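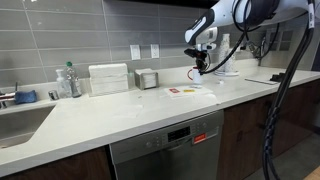

Mug and paper cups on the kitchen counter.

How to run a player survey for a mobile game research project

By Farhad Hashemi

These instructions are for student and faculty teams who want to survey the players of a mobile game with the help of the company that makes it. They are based on the survey our group at Clukholm ran with Irkex, the studio behind the puzzle game Wendoso. Your game and your partner will be different, but the order of the work should be much the same.

You will need a research question, a contact at the company, a survey tool that can read a link parameter, and ethics approval from your own institution. Plan on one full semester. We started in September and had usable data shortly before the winter break.

Step 1. Write the question in one sentence

Before you contact anyone, write down what you want to find out in a single sentence that a person outside your field can follow. Ours was: "Do players who join a team in Wendoso keep playing longer than players who could join one and don't?"

Check whether the sentence needs a survey at all. The first half of ours could be answered from play records. What the records could not tell us was why people joined, who they already knew on the team, and whether they thought of it as a team in the first place. Those became the survey topics. Everything the company could already see in its own records was left out of the questionnaire.

Step 2. Find the right person at the company

A general contact address will usually get you the press office or customer support. Look for someone with "player research," "insights" or "analytics" in their job title. If the company has published anything with a university before, look at who signed it.

Keep the first message short. Say who you are, give the one-sentence question, say what you would need from them, and say what they will get back. Attach nothing. If they are interested they will ask for the long version.

Most studios will want to know three things early on: whether their name will appear, whether they can see the results before publication, and how much of their staff's time it takes. Have an answer ready for each. We offered to show Irkex the results four weeks ahead of publication for comment on factual errors, with no right to block. They accepted that without much discussion, but it took their lawyer a while to get the wording into the agreement.

Step 3. Agree on the data before you agree on the survey

Write a one-page data list with three columns: the item, who holds it, and who gets to see it. Typical items are account age, country, device type, days active in the past month, and team membership. For each item ask yourself whether you would really use it in the analysis. Country and device type came off our list at this point.

Do not ask for player names, email addresses or payment records. Asking for them slows down approval on both sides, and you don't need them. The usual method is for the company to create a random code for each invited player and put the code in the survey link. You receive the answers with the code attached. The company sends you a separate file with the same codes and the play data. Neither side holds the full set with identities.

Decide who deletes the code list and when. Put the date in the agreement.

Step 4. Get ethics approval

Send in the application as soon as the data list is settled. Reviewers will want the full questionnaire, the consent text, the invitation as players will see it, and the data agreement. A signed draft was enough for our reviewers, but check with your office.

Two points come up with mobile games more than with other surveys.

The first is age. Many games have players under 18, and the company may not know which ones they are. We limited the survey to adults, said so in the invitation, and asked for age on the first page. Anyone who entered an age under 18 was sent to a thank-you page and no answers were kept.

The second is rewards. Studios often suggest paying people in game currency. It works well as an incentive, but reviewers may ask whether it encourages more play or spending. Keep the reward small, give it for reaching the last page regardless of which questions were answered, and have the company confirm in writing that it can't be traded.

Step 5. Write the questionnaire

Aim for something a person can finish on a phone in under eight minutes. For us this meant 40 questions at the draft stage, cut down a good deal before launch.

Some rules we used:

Put one question on each screen. Long grids are hard to read on a phone, and people tend to tap straight down one column.

Use the game's own words. Wendoso calls its teams "crews," so the survey said crews. Play the game for at least a week before you write anything, and ask a regular player to read the draft.

Ask about a fixed period. "In the past seven days" gets better answers than "usually."

Leave out any question you have no plan for. Write the table or chart you expect to make from each question next to it in the draft. If that space stays blank, cut the question.

Put age first and the other background questions last. Open text boxes should be optional, and two is plenty.

If you need the survey in more than one language, get each version translated by one person and checked by another. Mateja Golob did the Slovenian version for us and found two questions that made no sense once translated. They turned out unclear in English too, and we rewrote both.

Step 6. Test it

Do this in two rounds.

Round one is with people in the same room. Find five or six who play mobile games, hand them the survey on their own phones, and ask them to think out loud. Take notes on where they stop, scroll back, or ask what something means. Don't help. Fix the problems and repeat with one or two new people.

Round two is a live test with a small share of the real invitations. Check that the codes come through in the link, that the reward arrives, and that the age filter works. In our live test the codes were missing for everyone who opened the link from inside the game on an older phone. The in-game browser was dropping the last part of the address. Irkex fixed it by moving the code to the front. If we had skipped the test, those answers could not have been matched to anything.

Step 7. Decide how many invitations to send

Start from the number of completed surveys you need and work backward. We wanted to compare players in a crew with players outside one, and our analysis plan called for 500 completed surveys in each group, so 1000 in all.

Response rates for in-game invitations vary a lot. Ask the company what they got from past surveys and assume yours will be lower, especially if theirs were shorter. Use the live test to get your own estimate.

Ask the company to draw the invited players at random from everyone who meets your conditions. Write the conditions down exactly. "Active players" is not enough. "Accounts that opened the game on at least three of the past 14 days" is something an analyst can run. Ask for a copy of the query, or at least a written description of it, for your methods section.

Step 8. Send it out

Send in batches. We sent about 1000 invitations at a time and waited two days between batches. This keeps problems small and gives you a chance to stop when you have enough.

Pick a sending time that fits the players. The message in the game should show up when they are finishing something, such as after a level, and it should be easy to close. One reminder is fine. Two will bring complaints to the company's support team, and they will pass those on to you.

Warn the support team before the first batch goes out. Give them a short text they can paste when a player asks whether the survey is real.

Step 9. Clean and match the answers

Save an untouched copy of the raw file first, and do all the work on a second copy. Then:

Remove test answers, including your own.

Remove duplicates by code. Keep the first complete answer.

Mark answers that were finished too fast to have been read. We set the limit at a third of the median time and wrote it down before looking at any results.

Match to the play data by code. Count the answers that don't match and report that number.

We kept a log of every change in Morris, the shared notebook our department uses, but a plain text file will do. Put the date, what was done, and how many rows it affected.

Step 10. Report back

The company will want a short version. Two pages and a few charts is about right - most of the people who read it will not open the paper. Send it at the agreed time, and offer a call to go over it.

Players should get something too. We wrote a short summary that Irkex posted in the game's news section. It drew more comments than we expected, and several of them gave us a better explanation for one result than we had come up with ourselves.

Common problems

The contact leaves. Ask for a second contact when you sign the agreement, and copy both on every message.

A game update lands in the middle of the survey. Ask for the update schedule before you set your dates. If a big change can't be avoided, note which batches went out before it and which after.

The play data arrives in a different form than agreed. Ask for a sample file with made-up rows early on, and write your matching code against that.

Too few answers from one group. Ask for an extra batch drawn from that group only, and mention it in the methods section. Don't relax the conditions to fill the gap.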